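4. Table chores: what the arms can do so far

Read this before you book the bench. People come down from Pernwood expecting it to clear a breakfast table. It won't, yet. It will do parts of that, slowly, with somebody standing by. Section 5 has the shop-floor jobs, which go better.

4.1 Before you start

1. Key switch to HOLD. Both arms.
2. Wipe the tabletop. Dry cloth only, crumbs under the rail are the usual cause of a bad home.
3. Check cables for slack. Turn each wrist by hand through its full range, slowly. If a cable pulls tight anywhere, stop and re-dress it.
4. Load the chore file. Put-away is file 465, wipe-down is 1789. Don't load both.
5. Set the force limit to 1000 on each arm. Same units as the Dekker controller shows, no conversion.
6. Run HOME. Wait for both arms to report.

CAUTION – hands off the table from step 6 on. The arms don't know you are there.

4.2 Put-away (small items into a cup)

Good first chore. A ball, a cup, not much else. This is as near to tidying up a kid's room as we get right now.

1. Stand the cup upright, within reach of both arms. Plastic or paper. No glass, no good mugs.
2. Put loose items down with clear space on all sides. If two are touching the grip planner picks one and shoves the other.
3. Key switch to RUN.
4. Press START once. Not twice, twice is a restart and it re-homes straight through whatever is standing there.
5. Watch the first pick. If the fingers close on air, press HOLD and go to 4.4.

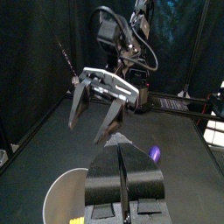 6. Let the cycle finish before you add anything. The item list is made at the start and is not updated.
7. Key switch back to HOLD. Then reach in.

Note: round things roll. If one rolls off its spot the arm will still go to the old place, close, lift, and carry nothing over to the cup very carefully. The log will say DONE. Don't trust the log, look in the cup.

Note: handovers between the two arms are off by default. You can turn them on in the Drilteck menu (Motion, then Pair). Keep speed at the lowest setting when you do. Fingertips are cheap, wrists are not.

4.3 What it can't do

Asked every week so here is the list.

Wet dishes – no. Nothing in the wrist is sealed.
Folding – towels sometimes, shirts no.
Pouring – dry beans okay, liquids no.
Lids – pull-off lids yes, screw lids only if somebody else started them.
Anything under anything else – no. It has to be in plain veiw.
Deciding what is trash – no. You tell it or it all goes in the cup.

Can it do chores, then? One chore at a time, on a table, with the things laid out for it. A person is quicker at every job in this section. Zanomska's sales sheet words this differently, go by this manual.

4.4 Missed grip

1. HOLD.
2. Look at the fingertips. Bent, loose, or something stuck on them?
3. Clean or swap. Finger screws hand tight plus a quarter turn.
4. Run FINGER ZERO for the arm that missed. Only that one.
5. Put the item back where it was and RESUME. If it has moved far, cancel and start the cycle over.

Three misses in a row on the same item, leave that item out and write it in the bench log with the time of day. Afternoon light does throw the camera off, pull the curtain and try again first.

Change the finger pads at 1000 cycles even if they look fine. The counter is under Service, and it does not reset by itself so reset it when you swap teh pads.

4.5 Shutting down

HOME, HOLD, power off at the wall, in that order. Empty the cup.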